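About Ulline Cookery School

Our story
Courses
Visit us
Gift places

We teach ordinary people to cook ordinary food well, and we love doing it. Ulline is a small cookery school above the old seed merchant's on Lutov Street, with evening classes in term time, daytime classes for those who can get away, and a Saturday club for children from eight upwards.

If you have never chopped an onion without crying, or you can roast a chicken with your eyes shut but have always been scared of pastry, you will fit in here.
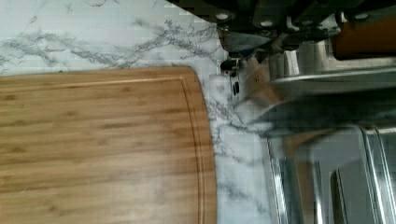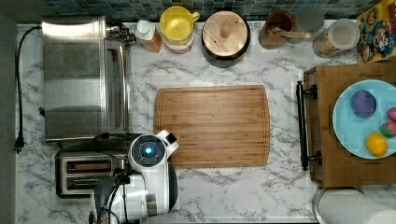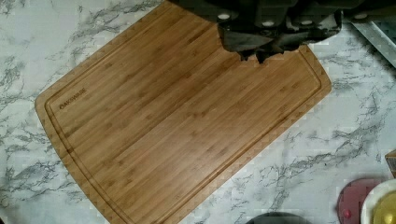

Do I need any experience to join a class?

None at all. Every beginners' course starts with holding a knife, boiling an egg and making a simple soup, and the tutor goes at the pace of the group. If you find in the first week that you've picked the wrong level, tell us before the second and we'll move you to another course free of charge.

How we started

Ulline began as a soup night. Four of us had met through a allotment waiting list that never seemed to get any shorter, and while we waited for our plots we took turns to cook for each other. Friends came along. Then friends of friends came along, and they wanted to know how the soup was made, and before long there was more teaching going on than eating.

The first proper course was held one September in a borrowed church hall with two rings and an oven that only worked with a chair pushed against the door. It was called Six Suppers and it was exactly that: six weeks, six suppers, everything eaten together at the end of the night. We still run Six Suppers today. The lentils from week two have changed a bit (less cumin, more lemon) and the fish pie has been argued over so many times that there are now two versions on the recipe sheet, but anyone who came on that first course would know it straight away.

We moved to Lutov Street when the upstairs rooms came free. The seed merchant had used them for storage and there were bean labels stuck to the backs of the doors, and we left a few of those up. The stairs are steep and the windows are enormous, so on a summer evening the light is wonderful right up to the end of class.

What we teach

Our recipe book, which every student gets as a folder with their first booking, now has 123 recipes in it. They're all things we make at home ourselves. You'll find a good tomato sauce, three ways with cabbage, flatbreads, a proper custard, a curry you can make from the cupboard the night before payday, and a chocolate cake that has been to a great many birthdays.

Six Suppers is the place to start if you're new to cooking. Classes run from half past six to nine and you eat what you make.

Bread From Scratch is our most popular course and the one that fills first. We begin with a plain white tin loaf and stay with it for two whole weeks, which surprises people, but it's lovely to watch the second loaf come out so much better than the first! After that come rolls, soda bread, a seeded wholemeal and finally a plaited loaf. There is a separate sourdough day in spring, and you take home a jar of starter from it. Please bring your own jar, with a lid that isn't screwed down tight.

Knives and Chopping is a single evening and we wish we could persuade everyone to take it. You'll go through a whole bag of vegetables, learn to sharpen a knife on a stone, and leave with the makings of a minestrone. Bring a knife from home if you have one you're fond of, wrapped in a tea towel.

Pastry Without Tears covers shortcrust, rough puff and choux. Cold hands are an advantage. Warm hands are perfectly fine too, and we'll show you how to manage.

Cooking for One came from a student's suggestion and has turned into a favourite of ours to teach. So many recipes are written for four people, and halving them twice leaves you with a quarter of an egg. This course looks at shopping in small amounts, using the freezer well, and making something on a wet evening that feels like a real dinner.

Saturday Club is for children aged eight to 13. They make lunch, they wash up, and they go home with flour in their hair. Grown-ups are asked to leave them at the door and come back at one o'clock – there's a very good café two doors down.

How our classes work

We keep groups small enough for the tutor to get to everybody. You'll usually share a bench with one other person, and most students end up swapping phone numbers and photographs of their dinners long after the course is over.

Aprons, ingredients and boxes for leftovers are all included in the price. We ask you to tie back long hair, wear shoes that cover your toes, and let us know about allergies when you book so we can plan around them. Nearly every recipe in the folder can be made without meat, and a good number without dairy. We do handle nuts, sesame, wheat and eggs in the school kitchen, and can't promise that any dish is completely free of traces.

There is no test and no certificate. We did try certificates for a year, and people were very polite about them, but what they wanted was the recipe for the custard.

Classes start on time. If your train is late, come anyway and slip in – someone will have put your onions to one side.

Our tutors

Everyone who teaches at Ulline also cooks for a living or has done. Between us we've worked in school kitchens, hotel restaurants, a bakery that started at three in the morning, a ferry galley and a pub that was famous for its pies. Several of our tutors first came through the door as students, which makes us very proud indeed.

New tutors spend a full term helping in other people's classes before they lead one of their own. We look for people who can explain the same thing four different ways without getting cross. Being a brilliant cook is a great help, of course, but we care just as much that a nervous beginner feels able to put a hand up and ask what simmering means.

Where our food comes from

We buy as much as we can from within a short drive. Our flour comes from Moen, a small mill that sends it over in big paper sacks, and you really can smell the difference when you open one. Their wholemeal varies a little from one delivery to the next, so our bread recipes tell you how the dough should feel as well as how much water to add.

Vegetables come from the market on the morning of the class. Now and then this means a late change to the menu. If the leeks look sad and the chard looks marvellous, we'll be cooking chard, and you'll get both recipes to take home.

Eggs, milk and butter come from the dairy on the ring road. Spices we buy whole and grind as we need them. Peelings go to the allotments (two of us did finally get plots) and come back, in a way, as courgettes.

The Dokero kitchen

Dokero is our free cooking project, and the part of the school we'd talk about all day if you let us. It began when a local youth hostel asked whether we could show some of its residents how to cook a few cheap meals before they moved into places of their own. We said we'd do one evening. It went so well, and everybody was so hungry, that we offered another the week after.

Dokero now runs 64 free sessions a year. They're for young people leaving care, for new parents, for people who have recently lost a partner who did all the cooking, and for anyone sent our way by one of the groups we work with. Each session covers one main dish and one thing to do with what's left over. People go home with the food, the recipe and, at the end of a course, a starter box with a decent knife, a wooden spoon, a saucepan and a tin of smoked paprika.

The money comes partly from our paid courses and partly from the winter supper, when former students come back to cook for a full room. Last winter's supper raised £1,703, all of it spent on saucepans and ingredients. Thank you so much to everyone who came, and a special thank you to the table that bought the last trifle twice.

If you work with a group that could use Dokero, please get in touch. There are no long forms. We'll ask who it's for, what they like eating and which evenings suit.

Finding us

We're up the stairs beside the blue shutters on Lutov Street, opposite the bus stop. There's a bicycle rack in the yard and free parking behind the library after six o'clock. The steep stairs are hard going for some people, so we also teach Six Suppers and Cooking for One on the ground floor of the community centre, which has level access and a lowered bench. Choose "ground floor" when you book and we'll send the right address.

The office is open in the mornings during term. In the afternoons we're usually at the stove, so leave a message and we'll ring you back before class.

Booking for next term

Spring courses are open to everyone from 3 November 2021. Bread From Scratch tends to go quickly, so join the waiting list if you miss it, as places do come up. Gift places can be used for any course and last for 18 months.

Our newsletter goes out to 400 readers at the start of each month with a recipe, news from the market and any last-minute spaces. The next one has the parsnip and apple soup that so many of you have been asking for.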